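The robotics club at Renerthorpe has a new project for the winter, and I said I would write it up here as we go along. I'm behind already. We are teaching an arm to handle cloth. The plan is that by March it can pick up a piece of fabric by a corner and fold it once without help.

I joined last year, when the club was still building line followers on the Grukton kit. Those behaved the same way every time. Cloth doesn't. You can put a piece down in what looks like the same place and the arm meets something different.
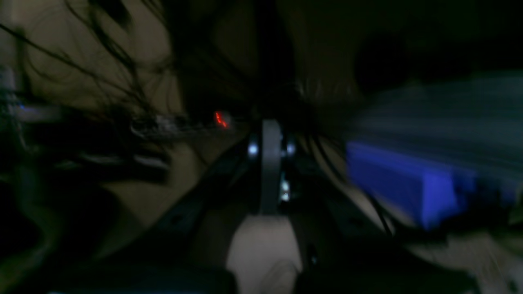
Renerthorpe, December 5, 2020

We had the long session today, almost 6 hours with a break for soup. The first part went on cables. One connector kept working loose, and in the end I taped it and wrote it on the list for next time.

After that we got on with corner grasps, with the fingers coming down on the fabric from above. We have a spreadsheet for these, and it now has 176 attempts in it, going back to the start of term. By our own scoring 68 of them count as good, meaning the cloth was lifted and stayed held until the arm stopped.

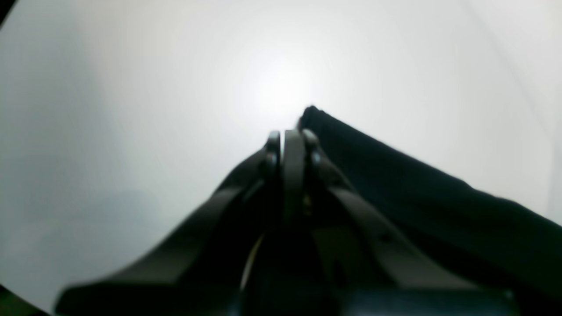

The approach angle matters more than I expected. Come in too steep and the fingers press the cloth flat, too shallow and they push it along. We settled on a middle value and left it alone for the afternoon, which felt slow but gave us numbers we could compare. Dark fabric on a white background is easier for the software to find, so we are staying with that for now.

I also want to try hanging cloth properly. Gravity does part of the work, and the lower hem is a clear thing to aim for. The trouble is that it moves when you touch it – even a light bump sets it swinging, and then you wait.
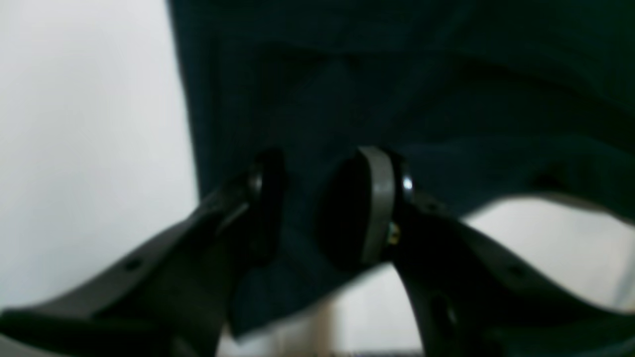
Geraghty left a comment under my last post saying we should stop chasing corners and grip the hem a little way in, where there is more material between the fingers. The club at Nondbridge apparently does it like that. I'd like to run both ways side by side before we change anything, so that's two more columns in the spreadsheet.

Next job is the connector.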